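Who Pays for the Road?

Roads are everywhere, so it is easy to forget that somebody must pay for them. In this page from the Plelitwood Children's Library we look at how a road gets its money and how people decide what to build.

What is a county?

A state is cut into smaller parts, and these parts are called counties. Each county has its own small government. It takes care of things near your home, for example country roads, ditches and small bridges.

Where does the money come from?

Most of it comes from taxes. A tax is money that people pay so that everybody can share something. When your family buys gasoline, a little part of the price is a tax, and much of it goes to roads. People who own a house or a field pay a tax also.

Why do workers wear bright colors?

People who repair roads stand close to moving cars. Drivers must see them early, also in rain or in fog. Yellow and orange are easy for the eye to find, and for this reason many road workers put on a vest in one of these colors.

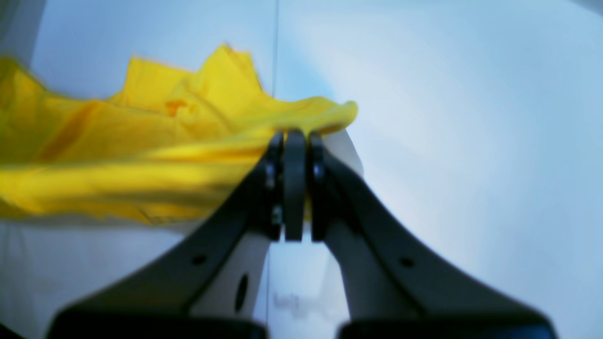

Yellow cloth, with a little orange in it.
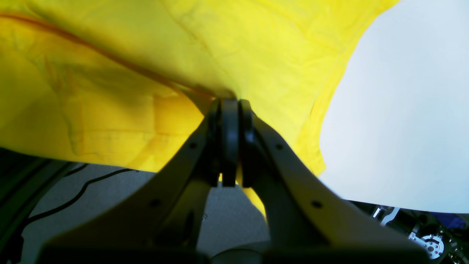

Who decides?

Let us think of a county with 2,000 people and two bad roads. One road goes to the school. The other goes to the farms, and seven families live there. The money is enough for one road only this year.

The leaders of the county hold a meeting, and the people may come and speak. One person says the school road is used every morning. Another says that the milk truck cannot pass the farm road in April, when the mud is deep. Both are right! Then the leaders vote, and the other road must wait.

Can children say something?

Yes. You cannot vote yet, but you can write a letter. Tell where the problem is and what you saw there. Write clearly and be polite, and put your name at the end.

Words to remember

County: a part of a state.
Tax: money that people pay for things they share.
Vote: to choose by counting who says yes and who says no.

Text: Steinarsdóttir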